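Acta reunión almacén Barkcombe -- 18 de agosto
Asistentes: Precious Dumlao (toma nota), los de turno de mañana, Umali por teléfono hasta el punto 3.

1. Acta anterior. Aprobada, sin cambios.

2. Estanterías del fondo. Siguen sin etiquetar las de Homus. Se pide rotulador bueno, el otro no agarra en el plastico. Lo compra Precious.

3. Pedido Merard. Faltan 80 cajas medianas, factura por 463 euros, pendiente de revisar. Umali dice que lo mira -- no da fecha.

4. Orden de la sala. Se acuerda recoger mesas al cerrar, todos los turnos. Cinta y tijeras al cajón, no encima. Los cartones doblados junto a la puerta hasta que pase el camión. Queja por el pasillo, otra vez bloqeado con palés. 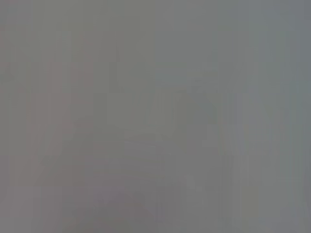

Lo del pasillo se habla con el turno de tarde antes de mover nada. Si no hay sitio, los palés van al patio, tapados.

5. Ruegos y preguntas. Llave del armario: hay siete copias y falta una por devolver. Calefacción, se deja para marzo.

Próxima reunión sin fijar. Avisa Precious por correo.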